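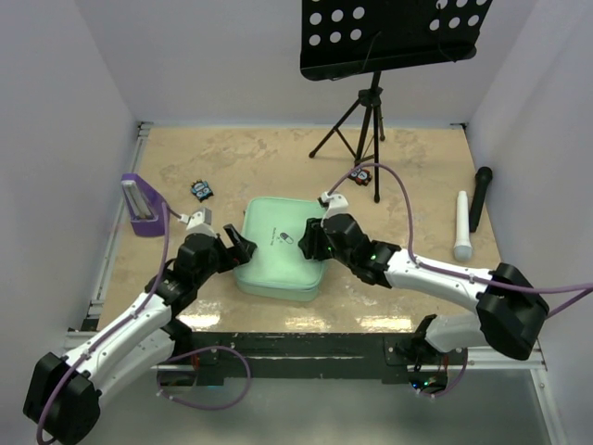
Two-arm cell with the zippered case at the front of the table.

Gripper Faults on Two-Arm Cells: Frequently Asked Questions

Applies to Hatis two-arm tabletop cells running Gresness control software. Last revised in July.

What is fault 447?
Fault 447 is a grip force mismatch. The controller raises it when one gripper reports contact and the other does not report it within the allowed window. Both arms stop and hold position. The grippers keep their last commanded force.

Why does it show up mostly on soft and zippered cases?
The lid of a zippered case gives when a finger presses on it. The motor current climbs slowly and may never cross the contact threshold. Hard boxes rarely trigger the fault at the default setting.

Is it safe to reach in while the arms are holding?
No. A held arm is still powered and can move if the fault clears. Press the stop button, wait for the drives to report off, and support the forearm before you release the brake. An arm with no power and no brake will drop.

The stop button was pressed and one arm sagged onto the table. Is that a separate fault?
Yes. Log it as a brake fault and take the cell out of service. Do not run the recovery routine. On the Flandier unit, a sagging arm had pulled its camera cable tight across the wrist, and the connector had to be replaced before the cell could run again.

Can a cable cause fault 447?
It can. The camera cable needs enough slack to clear the wrist through its full range, but a tall loop can catch on fixtures standing on the table. A snagged cable adds load to the wrist, and the controller may read that load as contact. Check the loop with the arm at full reach — not only at the home position.

Do other objects on the table matter?
They matter if they stand within the sweep of a forearm or cable. Stands with splayed legs need the most attention. Small flat items are less of a concern for the cables but can end up under a case and tilt it.

How do I clear the fault?
1. Stop the cell and confirm drives off.
2. Remove the case by hand.
3. Inspect the finger pads and both camera cables.
4. Restore power and home one arm at a time.
5. Run the grip check at 20 percent speed.

If the fault returns during the grip check, leave the cell off and contact service.

Should I raise the force limit?
No. The default of 12 newtons is set for mixed objects. Raising it hides the fault and can crush a case. Lower the contact threshold instead, one step at a time, with a maximum of 4 steps.

Where do I send the logs?
Export the log before restarting the controller. The motor current trace is not kept after a restart. Send the file to the Domínguez service desk with the cell number and a note on which arm stopped first.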